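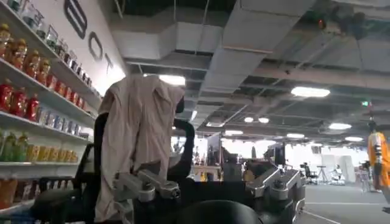
Fire extinguishers, August walk-through, Achterberg building. Checked by Usha Bhat, starting 6:00 a.m. Units by the tall white shelving have to stay visible past the stock - the rows of bottles and cans must not hide the sign or the pin.

1. Gauge in the green. OK on all units but one. Unit 55 reads low, tagged for Clidilance to recharge.

2. Pin and seal in place. OK. Seal on unit 98 is cracked, replace it.

3. Hose and nozzle clear. OK, some dust, wiped off.
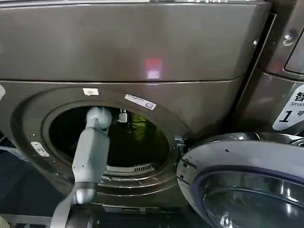 4. Mounting height and bracket. One bracket is loose near the back door. Two new screws needed.

5. Tags signed and dated. Three tags were missing initials. The old Ernus tags can come off now - they confuse people.

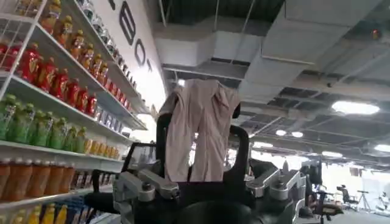

The new ones go on the same side as the gauge so both can be read at once. Next check in six months.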